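Greiferwerkbank Evum – Galerie und Baunotizen

Evum ist der Arbeitsname für einen Packplatz, der in unserer Gemeinschaftswerkstatt entsteht: ein kleiner Roboterarm, der Alltagsgegenstände von einem Tisch aufnimmt und in einen offenen Karton legt. Die Bewegungen werden mit Handgreifern vorgemacht und aufgezeichnet, der Arm kommt danach. Die Seite sammelt den Stand der Arbeiten nach Baugruppen, mit kurzen Angaben zu Maßen, Fehlern und offenen Punkten. Ältere Einträge bleiben stehen, auch wenn die Lösung inzwischen anders aussieht.

Arm und Grundplatte

Der Arm stammt aus einem Bausatz von Clemetti, Reichweite ab Mitte Sockel 400 mm. Für den Karton reicht das knapp. Der Sockel sitzt deshalb nicht an der Tischkante, sondern auf einer Aluplatte, die mit zwei Schraubzwingen gehalten wird und sich um eine Handbreit nach vorn versetzen lässt. Nach jedem Versetzen muss die Basis neu eingemessen werden. Die Markierungen auf der Platte sind nur grob und ersetzen das Einmessen nicht.

Gelenk zwei hatte im Auslieferungszustand Spiel. Ursache war eine Klemmschraube, die auf der Wellenfase statt auf der Fläche saß. Nach dem Umsetzen ist das Spiel weg, am Handgelenk bleibt noch ein Rest, der bei ausgestrecktem Arm sichtbar wird. Die betreffende Lagerschale wird neu gedruckt.

Fingermechanik

Die Finger laufen über ein Parallelgestänge. Vier gleiche Lenker je Greifer, Drehpunkte auf Stahlbolzen mit Sicherungsring, dazwischen Scheiben aus POM. Die erste Fassung lief ohne Scheiben und klemmte, sobald die Bolzen warm wurden. Die Scheiben wurden einzeln auf Glas abgezogen, bis das Gestänge unter Eigengewicht fällt.

Für das Gestänge am Arm gilt: keine Schraubensicherung an den Bolzen, bevor der volle Öffnungsweg geprüft ist. Zwei Lenkersätze sind auf diese Weise verloren gegangen.

Griffbeläge

Die Beläge bestehen aus gegossenem Silikon mit Struktur. Getestet wurden drei Härten. Die weichste hält glatte Schalen am besten, reißt aber am Rand ein, wenn ein Finger schräg auf eine Kante trifft. Die mittlere ist jetzt Standard. Die harte liegt als Reserve in der Schublade und eignet sich für Stifte, bei denen die weiche Mischung zu stark nachgibt und das Teil beim Loslassen mitnimmt.

Verklebt wird mit Primer. Der Belag muss über Nacht liegen, am besten unter einer flachen Last. Wer am selben Abend aufzeichnen will, nimmt ein anderes Fingerpaar.

Kamera am Griff

Die Kamera sitzt oberhalb der Finger und blickt über beide Spitzen hinweg auf den Arbeitsbereich. Wichtig ist, dass beide Spitzen auch bei voller Öffnung sichtbar bleiben, sonst fehlt der Auswertung der Bezug. Die Ecken des Bildes sind durch das Weitwinkelobjektiv schwarz, das wird beim Einlesen maskiert.

Belichtung und Weißabgleich sind fest eingestellt. Mit Automatik änderte sich die Farbe des Tisches mitten in der Bewegung, sobald ein helles Objekt ins Bild kam. Die Festwerte stammen von einem Nachmittag mit bedecktem Himmel und passen am Abend nur mit eingeschaltetem Deckenlicht.

Stromversorgung und Kabel

Versorgung und Daten laufen über getrennte Leitungen. Die erste Datenleitung war zu steif und drückte den Griff bei jeder Drehung des Handgelenks zurück. Ersetzt durch eine dünnere Leitung mit feindrähtigem Mantelgeflecht. Zugentlastung: Kabelbinder, darunter ein Streifen Schrumpfschlauch, nicht umgekehrt.

Das Netzteil von Zakov liefert genug Reserve für beide Greifer und den Rechner, nicht aber für den Arm. Der Arm hat eine eigene Versorgung mit Notausschalter an der vorderen Tischkante. Der Schalter trennt nur den Arm, die Aufzeichnung läuft weiter, damit der Vorfall im Protokoll bleibt.

Aufzeichnung am Tisch

Aufgabe: einzelne Teile greifen und im Karton ablegen. Auf der Platte liegen ein weißes Ladeetui für Ohrhörer, ein rosa Stift, eine durchsichtige Handyhülle und eine schwarze Sonnenbrille, im Karton ein Plüschtier. Der zweite Greifer kommt von rechts, Kontrollleuchte grün. Die Finger des vorderen stehen weit offen.

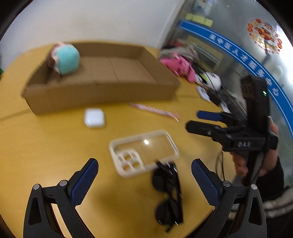
Objektsatz

Der vollständige Satz umfasst 16 Teile. Ausgewählt wurde nach Schwierigkeit, nicht nach Nutzen. Brillen sind schwierig, sobald die Bügel gefaltet sind: Der Greifer fasst dann leicht zwei Teile, die sich gegeneinander verschieben. Durchsichtige Hüllen sind für die Kamera schwierig, vor allem mit Lichtreflex auf der Rückseite. Dünne Stifte gehen mechanisch gut, rollen aber weg, wenn der erste Finger zu früh berührt.

Plüschtiere sind am einfachsten zu greifen und am schlechtesten abzulegen. Sie haften an der Struktur der Beläge und kippen beim Öffnen. Abhilfe: beim Ablegen langsam öffnen und den Griff erst zurückziehen, wenn beide Finger frei sind.

Nicht in den Satz aufgenommen wurden Gläser, Messer und alles mit offenem Akku.

Karton

Verwendet wird eine flache Schachtel mit offener Oberseite. Hohe Wände kosten Reichweite, weil der Arm von oben einfahren muss. Der Boden bleibt ungepolstert. Eine Einlage aus Schaumstoff machte das Ablegen leiser, verschob sich aber nach jedem zweiten Durchgang und musste von Hand gerichtet werden.

Die Schachtel wird nicht festgeklebt. Eine leichte Verschiebung zwischen den Durchgängen ist erwünscht, sie soll in den Daten vorkommen. Mehr als eine Handbreit ist zu viel, dann liegt die hintere Wand außerhalb des Arbeitsraums.

Gewicht der Handgreifer

Die erste Fassung wog mit Kamera und Gehäuse 1169 g. Das ist für eine Stunde Arbeit zu schwer, nach zwanzig Minuten wurden die Bewegungen sichtbar eckig. Gespart wurde an den Außenarmen (Aussparungen) und an der Halterung der Kamera, die vorher aus vollem Aluminium war. Den Schwerpunkt nach hinten zu verlegen brachte mehr als die letzten eingesparten Gramm. Der Griff liegt jetzt so, dass er sich ohne Gegendruck waagerecht halten lässt.

Software

Aufgezeichnet wird mit Somboon, einer Sammlung kleiner Skripte aus der Werkstatt. Jeder Durchgang ergibt einen Ordner mit Video, Fingeröffnung und Lage des Griffs. Die drei Datenströme haben eigene Zeitstempel und werden erst nachträglich zusammengeführt. Das war anfangs eine Notlösung und hat sich gehalten: Fällt eine Quelle aus, bleiben die anderen brauchbar.

Häufigster Fehler ist ein voller Puffer beim Schreiben des Videos. Erkennbar am Dateinamen mit angehängtem Unterstrich. Solche Durchgänge werden aussortiert, auch wenn das Video auf den ersten Blick vollständig wirkt.

Der Abgleich der beiden Griffe zueinander erfolgt zu Beginn jeder Sitzung: Spitzen aneinander, drei Sekunden ruhig halten, trennen. Ohne diesen Schritt ist der Durchgang mit zwei Greifern nicht auswertbar, mit einem Greifer schon.

Stand der Daten

Bis Ende Juni liegen 2419 Durchgänge vor, davon der größere Teil mit einem Greifer. Die Durchgänge mit zwei Greifern dauern länger und haben eine höhere Ausschussquote, meist wegen Kollisionen über dem Karton. Inzwischen gilt die Regel, dass der rechte Greifer wartet, bis der linke den Kartonrand wieder verlassen hat. Die früheren Durchgänge ohne diese Regel sind getrennt abgelegt.

Übertragung auf den Arm

Der Arm hat das Ladeetui und den Stift gegriffen und abgelegt, jeweils mit Startlage in der Tischmitte. Am Rand der Platte greift er noch zu kurz. Vermutet wird der Restfehler im Handgelenk, der sich mit der Entfernung vergrößert. Die Sonnenbrille wurde angehoben, beim Drehen aber verloren. Die Handyhülle wird oft gar nicht angefahren.

Die Geschwindigkeit ist auf ein Drittel begrenzt und bleibt es, solange jemand mit am Tisch steht.

Offene Punkte

Lagerschale Handgelenk drucken und einpassen.
Zweites Paar Finger mit harten Belägen kleben.
Ersatzkabel für den rechten Griff, Länge wie bisher.
Reflexe auf der Tischplatte: matte Unterlage testen, erst ohne Änderung der Belichtung.
Somboon: Prüfung auf fehlende Zeitstempel vor dem Zusammenführen – bisher Handarbeit.
Maßblatt der Außenarme auf den aktuellen Stand bringen.

Nachbau

Die Druckdateien für Lenker, Griffschale und Gussform der Beläge liegen im Werkstattordner unter Evum. Die Gussform braucht eine Entlüftung an der oberen Ecke, in der älteren Datei fehlt sie. Bolzen vor dem Einbau entgraten. Maße der Scheiben am eigenen Druck abnehmen, die Toleranzen der Drucker unterscheiden sich stärker als das Spiel, das dort eingestellt wird.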